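Hurmont Countertop Scale: Setup Guide
Section 2 – Choosing a Spot and Setting Zero

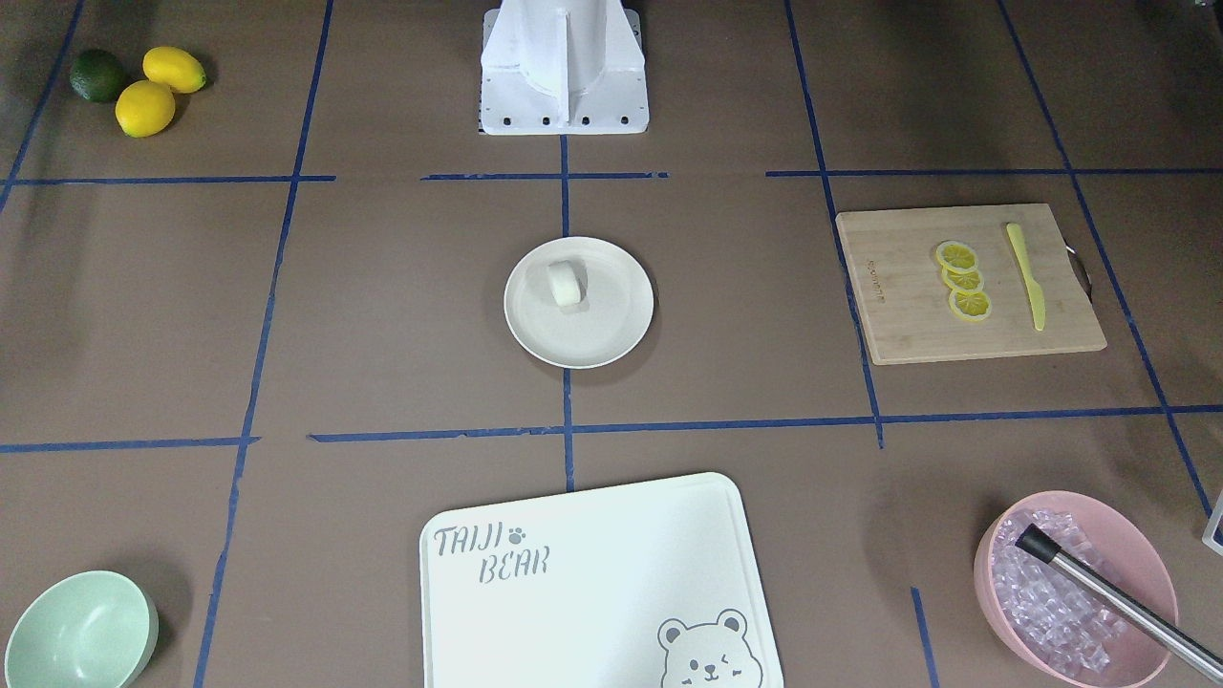
Fig. 2. Fruit and kitchen items on a taped, paper-covered surface.

Before you start, take the scale out of its box and remove the film from the display. Leave the battery tab in place until step 3.

1. Put the scale on a hard, level surface. Cloth, cork and thick mats give low readings.
2. Turn the four feet until the scale no longer rocks.
3. Pull out the battery tab. The display shows 223 and then goes blank.
4. Press ON. Wait for 0 to appear before you touch the tray.
5. Hold UNIT for two seconds to switch between grams and ounces.
6. Place the 50 g check weight in the middle of the tray. The display should read 50. If it does not, go to Section 4.

Note: Paper under the scale is fine if it lies flat. Tape down any edge that curls – a raised edge touching the tray will change the reading.

To weigh fruit in a bowl, set the empty bowl on the tray first and press TARE. Add the fruit one piece at a time.

CAUTION: Do not press down on the tray by hand. Do not store anything on it between uses.

If the display shows E459, take everything off the tray and repeat step 4.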